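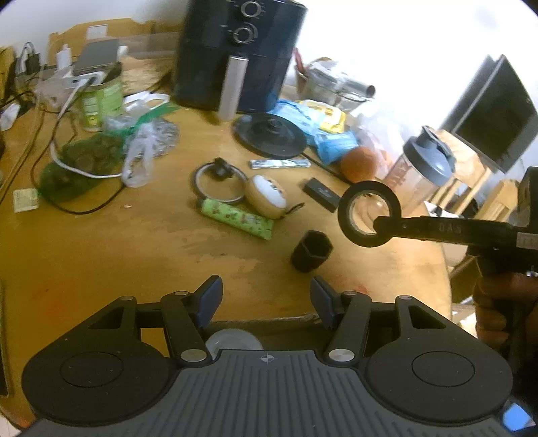 4. Essai comparatif de préhension sur table encombrée

La présente section s'applique aux pinces manuelles Plalterier équipées de patins bleu foncé. Elle complète l'essai sur plan dégagé décrit à la section 3.

4.1 Préparation du poste

1. Vérifier que les axes de pivot sont serrés et que les patins ne présentent ni entaille ni dépôt.
2. Ouvrir entièrement les doigts, puis enregistrer la position de repos dans le logiciel Brusa.
3. Laisser en place les appareils ménagers et les emballages. Tout objet déplacé doit être consigné.
4. Régler la fréquence d'acquisition sur 70 Hz.

ATTENTION : débrancher les appareils électriques présents sur la table avant toute manipulation. Les câbles ne doivent pas passer entre les doigts de la pince.

4.2 Prise d'un objet étroit

5. Présenter la pince dans l'axe de l'objet, doigts ouverts.
6. Refermer jusqu'au contact simultané des deux patins. Une barre rectangulaire étroite se saisit par ses côtés gauche et droit, en position dressée.
7. Maintenir la prise pendant 29 secondes, sans correction du poignet.
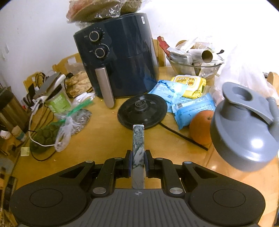 Cinzia Sala
Responsable des essais de préhension

La prise est déclarée conforme lorsque l'objet ne pivote pas entre les patins pendant la durée du maintien. Dans le cas contraire, reprendre à l'étape 5 et noter l'écart dans la fiche Oda.

4.3 Essai à deux pinces

8. Confier la seconde pince à un autre opérateur, placé à droite du premier.
9. Saisir le rouleau de ruban adhésif avec la seconde pince et le présenter sur la tranche.
10. Conserver un passage libre entre les deux outils. Les bras articulés ne doivent pas se toucher. 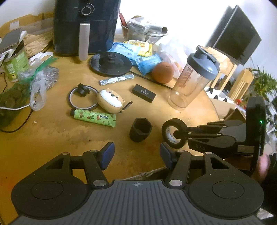
Fig. 4-3. Rouleau tenu par la seconde pince, marquée « DAS » ; première pince ouverte au premier plan.

11. Clore la séquence et l'enregistrer sous le code 245.

NOTE : les séquences comptant moins de 496 images sont rejetées à l'importation.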